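3.2 Table coverings and the reuse of household cloth

The second part of the survey dealt with cloths kept for the table. We had expected most households in Rilton to own one good cloth and several everyday ones, and to separate them clearly. The interviews did not bear this out. Of the 195 households that returned the form, many listed a single cloth under both headings, and a number of people crossed out the word "good" and wrote "the winter one" or "the one from my aunt" in its place. We therefore dropped the good/everyday split and coded each cloth by where it was kept, how often it was washed, and what lay on top of it.

Layering was the most regular habit we found. A printed cloth was laid first, a runner went over the middle, and a mat or plate was set on the runner. Respondents described the runner as the piece that takes the wear. It is cheaper, smaller, and easier to wash than the cloth under it. One woman in the Leitão district told us she had replaced her runner eight times while keeping the same cloth. Printed cloths with plants or trees were mentioned more often than plain ones, and respondents said that a busy print hides small stains (Figure 2).

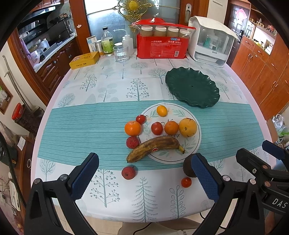

Figure 2. Tree-print tablecloth with a striped teal runner and a round mat holding fruit.

Fruit was the item most often named as staying on the table between meals. It was followed by salt, mail, and medicine. Where fruit was kept out, the mat under it was washed or wiped more often than the runner, and respondents blamed juice marks. Households with children under ten moved the fruit to a counter or shelf during homework hours and returned it before supper. This daily movement did not appear in the earlier Droltar study, which recorded tables only at 8 in the morning.

The life of a cloth did not end when it left the table. Cotton cloths were cut down into dish towels, then into cleaning rags. Linen ones were more likely to be stored, sometimes for decades, and given to a relative who was setting up a home. Blends with a coated surface were thrown away once the coating cracked. Respondents gave no second use for them apart from covering garden furniture and lining car trunks. The weaving mill at Fullow closed before most of our respondents were married, but its cloths still turned up in the forms, nearly always in the stored group.

Two limits should be noted. The form was sent out in February, when tables are set differently than in summer, and the 600 addresses we drew from were weighted toward older housing. Renters are thin in the sample. Nedelcu's coding of the open answers was checked by a second reader, and disagreements were settled by going back to the original forms.

Comments (3)

Roxana Nedelcu: The coding sheet for this section has been added to the supplement. Column F is the storage place.

mill_daughter: My mother had two of the Fullow cloths and never once put them on a table. They went to my niece still folded.

P. R.: Did you ask about ironing? In our house that decided which cloth got used.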